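# Building Ravn, a robot that tidies bedrooms

Ravn is a robot with two arms and no opinions about your socks. We are putting it together in the shared workshop on Rerngate, and before it touches a real bedroom it practises in one that lives inside a computer. Pretend laptops are much cheaper to drop.

Each arm ends in a gripper, a sort of hand with two fingers. Try picking up a pencil with only your thumb and one finger. Now try a jumper. You see the problem.

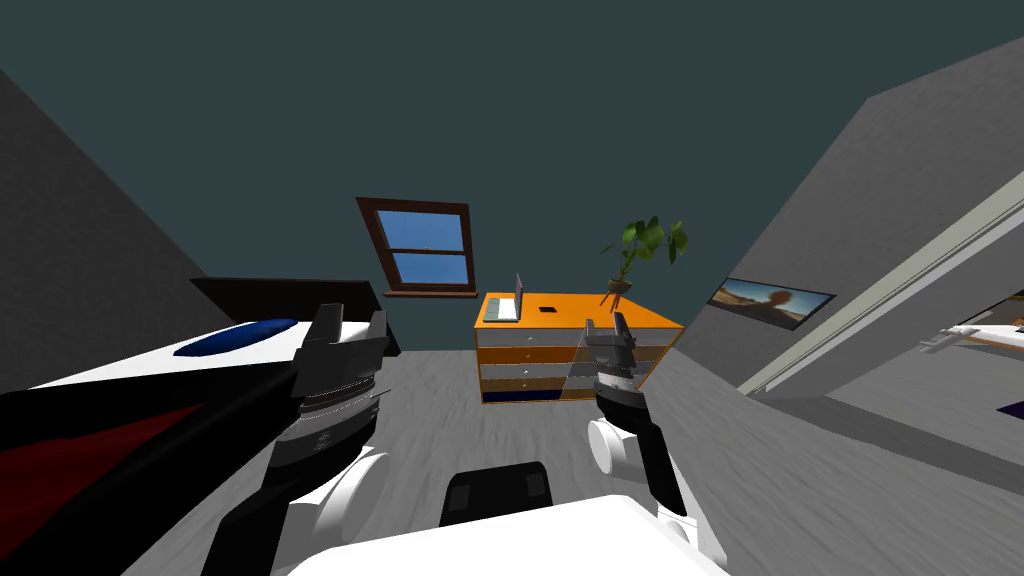
**Why does a robot need to practise?**

A robot only knows what its program tells it, and people leave things out of programs all the time. Practice shows us what we forgot.

Sigrún Thorlacius writes the program. Asger Sveinbjörnsson tightens the bolts on the real arms, all 109 of them, and then tightens them again after Sigrún has tested something.

A job like "close the laptop" has to be cut into tiny steps: find the lid, move the arm, stop, push gently. Our first list had 11 steps. The list now has 27, and four of them say "stop". 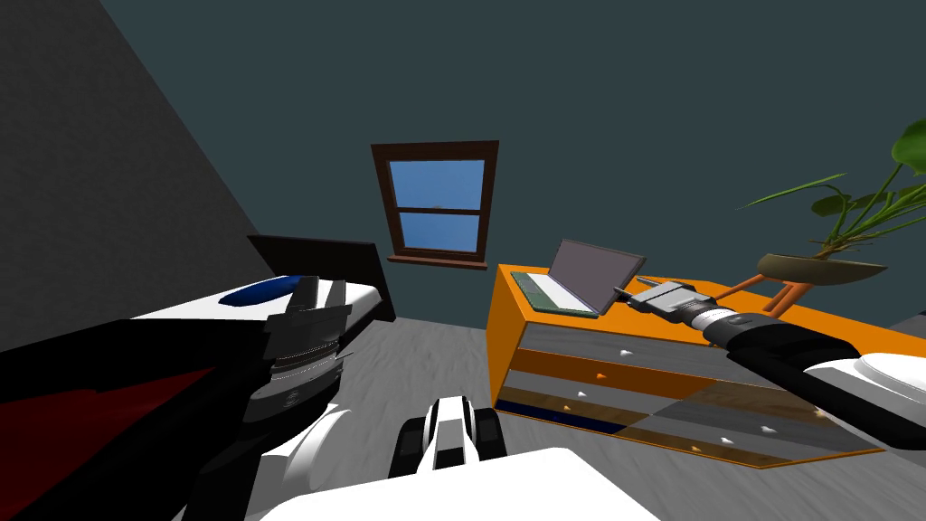
"Gently" took us a whole July. To a robot it is a number, and if you choose a big one you get a flat laptop. Asger says we should start with cushions.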